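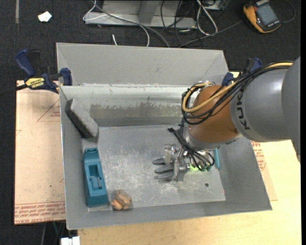 Figure 1. Our work place: the metal bin on the table, with the KUKA arm and the three-finger gripper.

Can a robot tidy up yet? Report of the spring project, group Won

1. Why we chose this subject

Everybody in our group has seen films on the internet where a robot folds a shirt or empties a dishwasher. These films are often short and they are sometimes played faster than real time. We wanted to know how far the machines are with a much simpler chore, namely taking mixed things out of a box one by one. At home this is the toy box or the kitchen drawer. In a shop it is the returns bin. Our partner company Clisier repairs and sells used household goods, and at their store in Brendberg one employee does this work by hand every Saturday.

2. The set-up

We used an industrial arm which stands in the laboratory of our school. The bin is clamped to the table, as without the clamps it moved when the fingers touched the wall. The control program is called Watance and was written by an earlier student group. We changed only the part that chooses where to grasp.

The objects were not chosen to be easy. In Figure 1 there is a grey block that looks like foam, a long teal-blue plastic piece and a small lumpy thing in brown and orange. A person does not think one second about the difference between such objects. For the program they are three different problems. A soft object changes its form under the fingers, a long one must be held near the middle, and a small one lies so low that the fingers almost have to scratch the floor.

3. What we did

We made 515 grasp attempts with objects placed by hand in the bin. An attempt was counted as good if the object left the bin and stayed in the gripper for six seconds. If the object fell back, we counted it as failed, also when it was very close. Between the attempts we put the objects in a new position. This was the most boring part of the project and we must admit that on some afternoons we did it too quickly, so that the positions were probably less random than we planned.

4. Results

From the 515 attempts, 469 were good. We were surprised by this number, and at first we thought that we had made a mistake in the table. But most of these attempts had few objects in the bin with free space between them. When we pushed the objects against a wall, the failures came much more often. The sloping walls did not help us, because the wrist needs space and the program then had to come from a steeper angle.

The speed is the other side. One attempt took 30 seconds on average, and the employee at Clisier needs perhaps two. She also sees immediately if a thing is broken or dirty, and this our program does not see at all.

5. Our opinion

For a shop floor we think the answer is "partly". If the machine may work at night and no one waits for it, the slow speed is acceptable. Somebody must still come in the morning for the objects that remain in the corners. For a private home our answer is no. The arm is heavy, it needs a fixed place and a trained person beside it, and it can only do this one chore.

In June the next group will take over the set-up. We recommend that they begin with the objects at the wall, and that they write down the starting positions from the first day.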